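The River Gods of Grondden

Readers who come to the Livengate books for the wars often skip the water. The river Tai runs through all five volumes, and in the first two it is treated as ordinary geography. Armies cross it, and a bridge burns. Only in the third book does a ferryman call it by its older name, Flaltaseck, and refuse to row after dark.

Flaltaseck is the spirit of the river, bound to the land of Grondden before there were kings in it. He is old and slow to speak, and he keeps whatever falls into him. The drowned crown of Livengate has been in his bed for 200 years when the story opens.

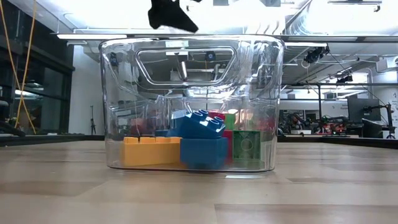
His quarrel with the hill people takes up most of the fourth book. They dammed the upper valley and promised him a share of the harvest in return. The share was paid for some 20 years and then forgotten. The flood that follows is told twice, once by a miller's widow and once by the river, and the two accounts do not agree on who broke faith first.

The river's own chapter is the hardest in the series. It has no dialogue, and the sentences run on for half a page. Many readers give up there. It is worth going slowly, as the location of the crown is given in it, well before any of the human characters learn it.

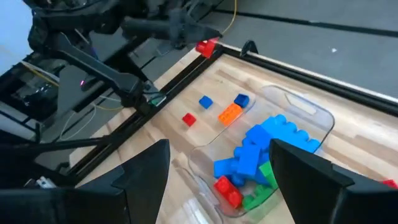
Do you need to read the earlier books before the fourth?

Start with the third if you are short of time. The ferryman's chapters explain the old name and the crown, and the wars are summed up in the opening pages.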